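La ludoteca de Gutberg renueva sus juegos de mercado con 400 frutas y verduras artificiales

Las piezas se prestarán desde mayo a escuelas infantiles, comedores y talleres de alimentación de la comarca

La ludoteca de Gutberg ha empezado a clasificar las frutas y verduras artificiales con las que renovará sus juegos de mercado, el material más solicitado de su servicio de préstamo. Son 400 piezas en total, compradas al distribuidor Delilska, y sustituirán a las que el centro utilizaba desde su apertura.

El año pasado la ludoteca registró 1267 préstamos de material a centros educativos y entidades. Los juegos de mercado encabezaron la lista, por delante de los de construcción y los de cocina. Muchas de las piezas antiguas habían perdido el color o tenían la superficie agrietada y se retiraron en otoño.

"Los tomates ya eran rosas y los niños preguntaban qué eran", explica Viktória Sárközi, responsable del servicio de préstamo. "Para una actividad en la que hay que reconocer alimentos, eso era un problema".

El nuevo material se reparte en 56 juegos. Cada uno se entregará en 2 bandejas transparentes, una para la fruta y otra para la verdura, de modo que el contenido pueda revisarse a la salida y a la vuelta sin necesidad de vaciarlas. Hasta ahora todo viajaba mezclado en bolsas de tela, y la revisión ocupaba buena parte de la mañana de los lunes.

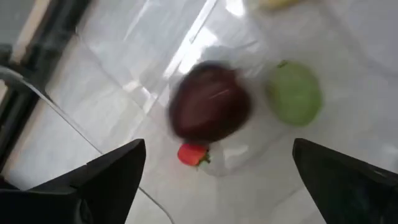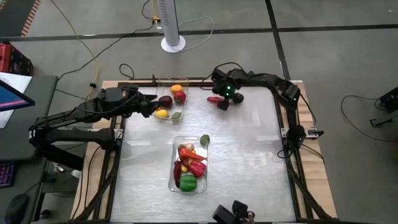
Nhyira Akpalu
Redacción de Local
2022-03-01

La separación entre frutas y verduras ha sido el punto más discutido. El tomate irá con las verduras, igual que la guindilla y el pepino, porque así los encuentran las familias en la tienda. El limón se queda con la fruta. Las fichas que acompañan a cada juego recogen también la clasificación botánica, por si el profesorado prefiere trabajar con ella.

El tamaño de las piezas fue otro de los criterios de compra. La ludoteca descartó un primer lote en el que todas las frutas medían más o menos lo mismo — las fresas eran casi como las manzanas — y pidió otro con proporciones más parecidas a las reales. "Una fresa tiene que ser pequeña", resume Sárközi. Por esa misma razón, los juegos se prestarán solo a grupos de niños mayores de tres años.

Las bandejas se guardarán en la sala Hrubý, en la planta baja del edificio, donde se han instalado nuevas estanterías. El centro calcula que la clasificación y el etiquetado estarán terminados a finales de abril. Cada pieza llevará un número en la base que coincide con el de su bandeja.

El préstamo será gratuito y tendrá una duración máxima de tres semanas, prorrogable una vez si no hay lista de espera. Las escuelas de Kornum, que hasta ahora debían recoger el material en Gutberg, podrán recibirlo y devolverlo en la biblioteca de su municipio.

Las reservas se abrirán la primera semana de mayo en el mostrador de la ludoteca y por teléfono. Los centros que ya tenían solicitado un juego de mercado antes de la retirada del material antiguo conservarán su turno — no hace falta que vuelvan a presentar la petición.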